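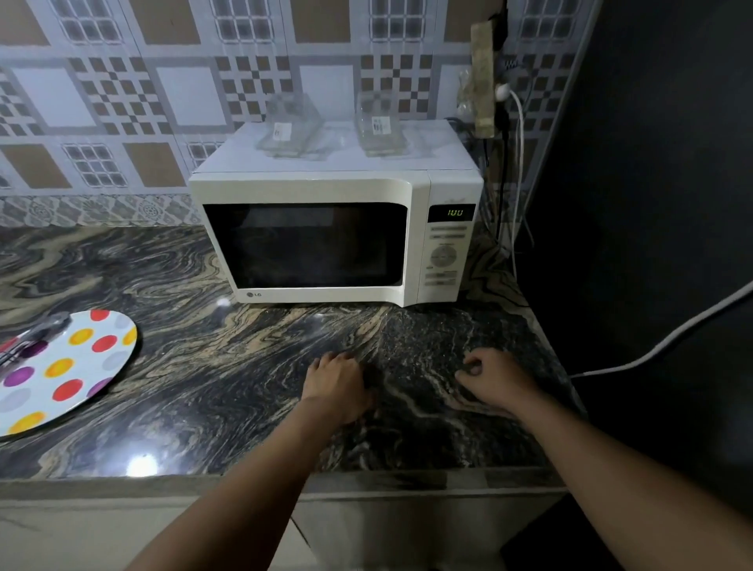
Home Meals After Hospital
Second progress report to the Landmont Fund
Period covered: March to August

Summary

The project delivers chilled meals to people in Kumia who have just come home from a hospital stay and live alone. Each person gets meals for 16 days. The grant pays for food, packaging, one part-time driver and a share of the rent on the Zavala Street kitchen.

We planned to enroll 200 people over the full grant year. By the end of August we had reached 100, so we are on schedule. The first report said we were behind, and that gap closed in May and June once the hospital's discharge desk began sending referrals by email instead of fax.

Referrals

Most people still come to us through the discharge desk. A smaller number are referred by the two home nursing agencies, and a few call us after seeing the flyer at the pharmacy. We accept self-referrals if the person can tell us the discharge date.

The weak point is timing. We need one working day to set up a new delivery, and the desk often sends the form in the afternoon for someone going home that evening. In April we started leaving a starter bag at the desk. It holds two shelf-stable dinners, crackers, applesauce and oatmeal. The desk hands it out with the discharge papers. This has worked well and costs little, and we would like to keep it in next year's budget.

Menu and packaging

The menu now has ten dinners, up from seven. Low-sodium versions are available for all but one of them (the bean chili, which we have not been able to get right). The soft-food menu is still short. People on it get the same four meals in rotation, and several told us by the second week that they were tired of them. Two more soft meals are being tested in September.

We changed trays in July. The old ones had a tight film lid that people with weak or sore hands had trouble peeling. The new tray from Gesari has a wide corner tab. It costs more per unit, but complaints about opening the meals have nearly stopped. We had to order 400 trays at a time to get the lower price, and storage at Zavala Street is tight as a result.

Heating directions were rewritten in June. The old label gave one time for every meal, and the thicker dishes were coming out cold in the middle. The new label gives a first heating time, a reminder to stir, and a second time, in larger print. There is also a line for people who use an oven. A Spanish label is in use, and we have asked for a quote on one in Vietnamese.

Deliveries

Deliveries go out between 10:00 a.m. and 1:00 p.m. The driver waits for an answer at the door and calls the office if there is none. On four occasions this led to a call to a family member, and in one case to an ambulance. That person is home again and asked to restart meals.

The van was off the road for nine days in July with a transmission problem. Office staff used their own cars and no deliveries were missed, but some were late. The repair was not in the budget. We covered it from general funds and are not asking Landmont to reimburse it.

Spending

Food costs are slightly over plan, mostly eggs and chicken. Packaging is over plan because of the tray change. Wages are under plan, as the driver position was empty for most of March. Total spending for the period is within the approved amount. We request permission to move the unspent March wages to packaging. A line-by-line table was sent separately with the receipts.

What people told us

We call everyone in the week after their last delivery. Most people were satisfied with the portions. The most common request was for more fruit - we have added an orange or a banana to each delivery where the diet allows it. The second most common was to continue past day 16. We cannot do that under this grant, but we now give each person a form for the county's regular meal program in their first week, so there is less of a gap at the end.

Next period

- Finish testing the two soft-food meals
- Get the Vietnamese label printed
- Find a backup vehicle
- Meet with the second hospital, which has asked to join

We do not plan to take referrals from the second hospital before January. The kitchen could cook the extra meals, but we do not have the driver hours. A separate request will follow if that meeting goes ahead.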